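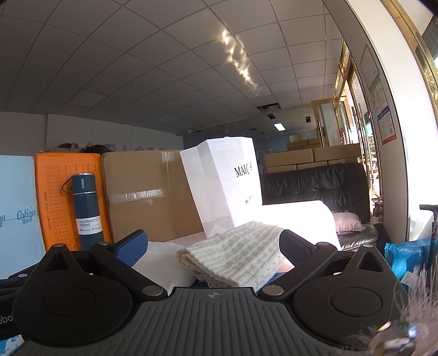

The Sorkside Prize for a First Novel is administered from the second floor of the Sotenberg Public Library, and the Office of the Prize has kept a written account of every season. This account concerns the season in which the winning book had no author. The manuscript was delivered by hand in February, shortly before the close of entries, and left on the receiving table while the clerk was at lunch. The clerk's note for that day is thorough, as the notes from that desk generally are. It records a light blue box standing upright with the name CoRoju across it in dark blue cursive, a cream-colored knitted piece, folded, with a ribbed pattern, and a parcel of typed pages tied with kitchen string. The box and the knitting were listed as property of the desk. The parcel was listed as Entry 105.

The rules of the Prize require a title page, a signed declaration, and a fee of 50 dollars. Entry 105 came with the fee, in cash, and with a title page bearing two words, *The Ferryman's Ledger*. The space for the author's name was blank. The Office would ordinarily have returned such an entry, but there was no address to which it could be returned. It was therefore placed on the shelf for incomplete submissions, where it remained for nine days.

The Office has not determined who moved it. On the tenth day it was found among the entries sent out for reading, and the first reader's report had already come back. The report ran to one line: "Please let me keep this until Friday's mail has gone." The words "Friday's mail" were later struck out, and "the thaw" was written above them.

The novel is set in a river town that is plainly Sorkside, although the name does not appear. A woman inherits a ferry that has made no crossings since the bridge was built. With it she receives a ledger in which her father wrote down the name of each passenger and one thing that each of them said. She begins to deliver these remarks to the families. Some are glad to have them. One family moves away. The last third of the book concerns a remark that her father wrote down and then covered with ink, and the reader is never told what it was.

The judges met on the evening the river ice broke up, and the minutes record that the windows were opened so that it could be heard. They had been asked to choose from a shortlist of five. They discussed four of the books for an hour in the usual manner. Then one judge remarked that her grandfather had used the ferry, and that a sentence on the eleventh page was his. She had never seen it written anywhere. He had said it at the dinner table all his life — "A wide river is only a narrow one that took its time" — and she had believed that it belonged to her family.

The judge offered to withdraw. The others asked her to stay.

*The Ferryman's Ledger* was awarded the Prize by unanimous vote. The award carries a sum of 3,000 dollars and publication by the house of Kristiansen, which asked the Office, reasonably, with whom it should sign a contract. The Office placed a notice in the Sotenberg paper and another on the door of the old ferry house. It wrote to the Ruvamex paper mill, whose watermark was on the pages, and was informed that the stock in question had been sold over the counter for many years and to anyone who wanted it.

In the weeks that followed, 60 letters were received. The Office had expected claims of authorship and had prepared a form for that purpose. The form was not needed. The letters came from people who had read the excerpt printed with the notice, and nearly all of them asked whether their mother, or their uncle, or the man who used to sell eels beside the landing, was in the book, and what he or she had said there.

The Office answered each letter in turn. Where the name was present in the manuscript, the remark was copied out in full and the page number supplied. Where it was not, the Office expressed its regret. In the course of this work the clerk asked to be excused from a single reply, addressed to a house on her own street, and the director wrote it in her place.

The prize money is held in a separate account at Sotenberg. The pages are kept in the reading room, with the string, and may be consulted during opening hours upon request at the desk. Visitors are asked to use pencil. A blank book has been placed beside the manuscript for those who remember a crossing, and the Office has since had to order a second.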